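4.3 細长柔性体的感知与规划耦合

前两节报告的成功率都建立在一个假设上：感知模块给出的物体状态足够准确，规划器只需考虑几何可达性。我们对这个假设一直有保留。Stidetti 规划库的公开说明把线缆、细绳一类物体归入“可忽略附着物”，碰撞检测时直接剔除。这种做法在桌面整理任务里很少出错，但一旦目标物通过线缆与环境相连，剔除线缆就等于剔除了任务中最主要的约束。

为检验这一点，我们选取竖直白板上的取笔任务。目标是一支贴附在板面上的白板笔，笔身连着一根细黑线，线的另一端固定在板下的托槽上（图 3）。感知部分采用 Cimolow 分割网络，未做任何微调；规划部分采用 Stidetti 的默认配置；控制层为 Gerkine 阻抗控制器，控制周期与 4.1 节一致。共执行 300 次，每次由脚本随机给定初始位姿，笔与线的布置不变。 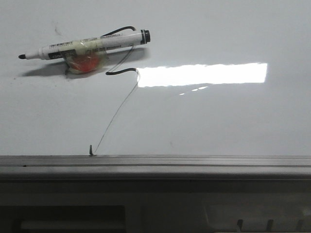 图 3　取笔任务的工作区，固定相机视角。笔由透明胶带贴附于板面，细线自笔身绕过后斜向左下，止于托槽上沿的小立柱。

分割结果的问题集中在两处。其一是反光。板面光滑，高光区域接近纯白，与线缆下方的弯折处重叠，网络在这里往往把线缆判为中断，输出两段互不相连的掩膜。其二是线径。线缆靠近托槽的一段极细，与背景的对比度很低，在降采样后的特征图上几乎不留痕迹。连通性一旦丢失，后端的拓扑重建模块就会把上半段解释为一个自由悬垂的线圈，规划器随即认为笔可以沿任意方向移开。

300 次执行中，连通性被完整恢复的只有 37 次。值得注意的是，在其余各次中，网络给出的平均置信度并没有明显下降。换言之，以置信度阈值触发重新观测的策略（Pasichnyk 框架的推荐做法）在这里基本失效。我们把阈值逐级调高，得到的只是更多的重新观测，而固定相机每次看到的仍是同一片高光。许多文献把“主动重观测”列为鲁棒性的来源，却不说明相机能否移动、光照是否改变，这类结论恐怕需要打折扣。

阴影也带来了误差。笔身略微离开板面，在其左下方投下一片柔和的灰影。深度估计把阴影的边界当作笔的边界，使抓取中心向下偏移，最大偏移为 7 mm。对桌面上的刚体来说这一误差尚可容忍，对贴附在竖直面上的细长物体则足以让指尖先碰到胶带的边缘。

我们尝试了一种简单的补救：不再要求网络恢复完整的线缆，而是在规划器中加入一个张紧约束，假定凡是检测到线缆端点的物体都与环境中最近的固定点相连，直至接触力证明并非如此。加入约束后，规划时间的中位数增加了 32 ms，轨迹变得保守，首段位移被限制在朝向固定点的半空间内。Mervin Lapointe 在内部讨论中指出，这个约束其实是把实验者对场景的了解写进了规划器，换一个线缆确实自由悬垂的场景，它只会拖慢执行。我们同意这一批评。该约束不应被看作通用方法，它在本任务上的收益也不宜与 4.1 节的数字并列比较。

更根本的疑问在于评测方式。现有基准多以末态是否满足条件来判定成败，线缆在过程中是否受到过大的拉力并不计分。若按末态判定，一个把线扯断再取走笔的策略与一个先松线再取笔的策略得分相同。我们在本节改用腕部力矩的峰值作为附加指标，但力矩传感器对如此细的线并不敏感，读数与噪声之间的界限有赖于人工选定的滤波参数。改变截止频率后，两种规划配置的排序在部分初始位姿下会发生颠倒。因此附录中同时列出了各截止频率下的结果，正文不据此给出优劣判断。

本节的实验只涉及一块白板、一种线缆布置和一个相机位置，光源也没有更换。高光、线径与阴影三种因素在其中同时存在，我们没有能够把它们各自的影响分离开。下一节转向可移动相机的设置，感知网络与控制器保持不变。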